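Onduvberg update: the picker learns to replan

Big month for the bin-picking crew! Shewit Tufa has merged the new planner branch, and the arm no longer freezes when a grasp candidate gets rejected. Before March, one bad candidate meant the whole queue was thrown out and the vision node started over. Now the planner keeps its ranked list, drops the loser and moves to the next in roughly 30 milliseconds – you can feel the difference standing next to it.

Marcelle Rey has been just as busy on the perception side. Her pose estimator for long narrow blocks was trained on 3,945 labeled views, and it finally copes with blocks lying side by side and with glare off the metal wall (that wall gave us so much grief). She ran 808 picks overnight and only 79 needed a second try. We're thrilled!

Next up is collision checking near the corners, where the wrist still takes the long way round. Obsa Kumsa has a fix half written and would love a second pair of eyes on it, so grab him at the Vuvby bench any afternoon after three.

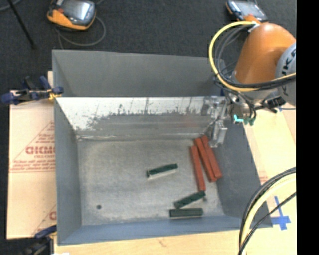
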